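The Clip Sorter

By the time the kettle had boiled for the second time, Hiyori had given up pretending that the fault was in the new build. She had rolled Urkora back to the April version, which everybody at Prumelen spoke of as one speaks of a summer when it never rained, and the April version had made precisely the same mistake in precisely the same place.

The job of the program was a modest one. It took the long head-camera clips and cut them into pieces – walking, reaching, holding, letting go – so that the planner further down the line could learn what usually follows what. There were 1520 clips in the batch. Urkora got through most of them very nicely, and then it came to clip 198 and announced, with great confidence, that a reach had begun.

She stopped it there and had a good long look. A person in pale pink trousers was in mid-stride across a grey floor, both hands up in front, fingers curled, and as far as Hiyori could see there was nothing between them but floor. To her mind it was walking. To Urkora it was the start of something.

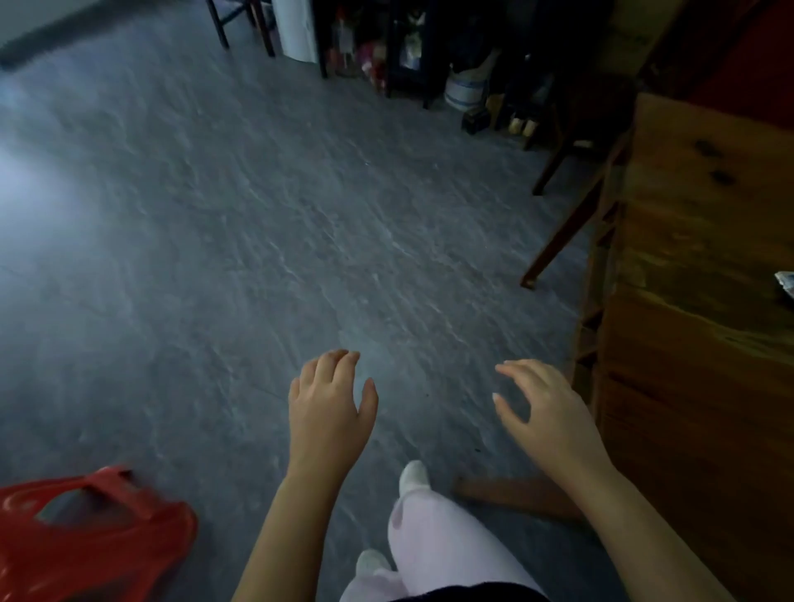 Sherif said, without turning round from his own screen, that she was asking the wrong part of the program to be clever. The hand tracker only knew about hands. If she wanted it to know about wanting, she would have to feed it something else, and he for one had a planner to mend before supper.

'I don't need it to know about wanting,' said Hiyori. 'I need it to wait a bit.'

'How long is a bit?'

She didn't have an answer to that, so she went and made the tea after all, and one for him, with the bag left in as he liked it, and stood at the window while it went the colour of a garden fence. It was raining on the bicycles. Eamon's had a carrier bag over the saddle and Svenja's had nothing, poor thing, though Svenja had gone home by train and probably hadn't given it a thought.

How long was a bit? When Hiyori was small her grandmother used to hold out a dish of sweets and watch the hand come over it, and she always knew, long before the fingers had closed, which one you were going to have. 'The green,' she would say, and it was infuriating, and it was always the green. Hiyori had asked her once how she did it. Her grandmother had said that the fingers get ready before the person does, and had then refused to say any more about it, and had eaten the last of the liquorice herself.

Well, there it was. Urkora was looking at where the hands were, and how fast they went, and it had never been told to look at what was underneath them. She put her cup down on the radiator, where it wasn't meant to go, and opened the file where the rules for a reach were kept. They were old rules. Fumiko had written them in her first winter at the firm, with long kindly notes beside every line, and one of the notes said only: 'Sorry about this one.'
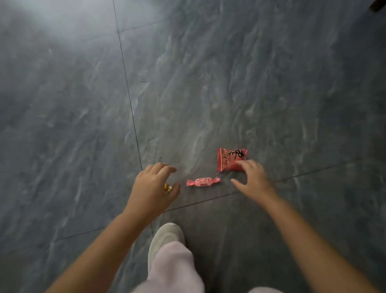 So she wrote a new rule beneath the apology. A reach could be suspected as early as Urkora pleased, but it could not be declared until there was some object near the fingertips, and the object had to stay near them for 122 milliseconds. If the fingers passed over a thing and went on, the suspicion was to be dropped quietly and the clip handed back to walking. A hold could begin in one hand while the other was still making up its mind, which the old rules had never allowed; they had treated a pair of hands as a married couple who always arrived at parties together.

It took her until well past seven. Twice she broke the part that drew the coloured bars along the bottom of the screen, and once she broke something of Sherif's and mended it before he noticed, or at any rate before he mentioned it. Then she set the whole batch going and ate a cheese sandwich over the keyboard, tipping the crumbs out afterwards with a clear conscience.

When it had finished there were 58 clips it would not make up its mind about. She opened them one after another. Most were simple enough, a sleeve in the way or a hand gone out of view, and she marked them for the morning. But one she kept going back to. There was a packet in each hand, one blue and one pink and white, with a bit of pale yellow snack poking out of the top of each, and the two bits almost nose to nose. Urkora had written 'hold' for the left hand and 'hold' for the right, and then, in the box where it was meant to put what came next, it had left a blank. 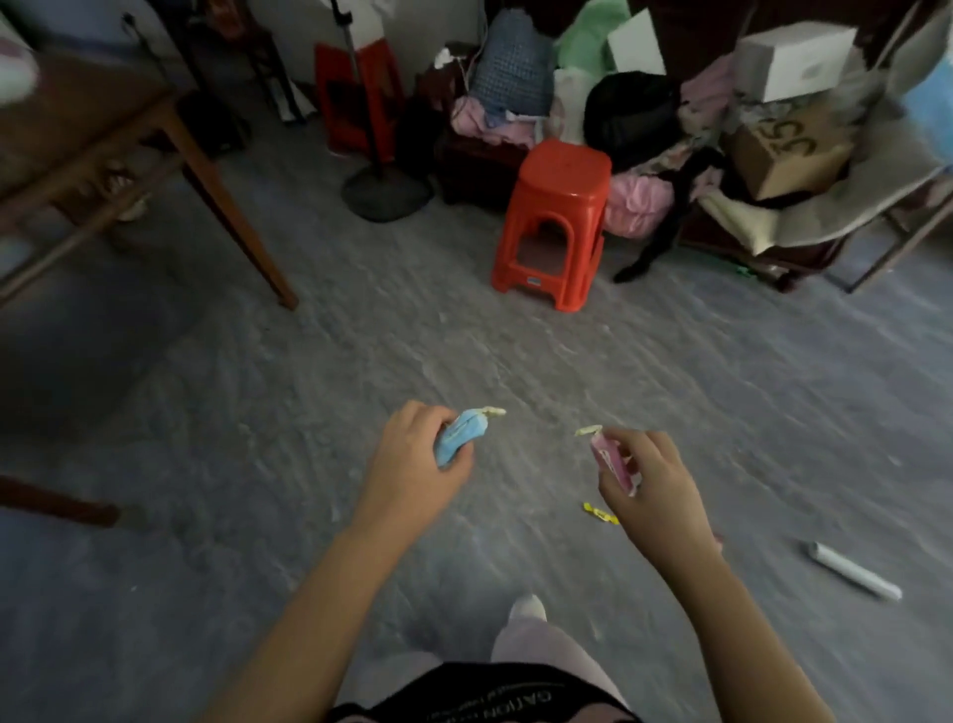 Fumiko, when Hiyori rang her up to ask, said that a blank was a perfectly good answer and she wished she had thought of it in her day. The old version would have guessed. It would have put 'let go' with nine parts in ten behind it, and the planner would have believed every word, and somebody would have spent a week in the spring wondering why the arm kept dropping things.

'But the planner falls over if you give it a blank,' said Hiyori. 'I've just tried.'

'Then that's Sherif's to sort out, isn't it? Is he there? Put him on.'

Hiyori held the telephone out across the desk. He looked at it for some time, and his hand came up off the mouse, and stopped, and came up a little further.

'He's going to take it,' she told Fumiko, leaning in to the receiver, and he did, and she went off to fetch her cup from the radiator.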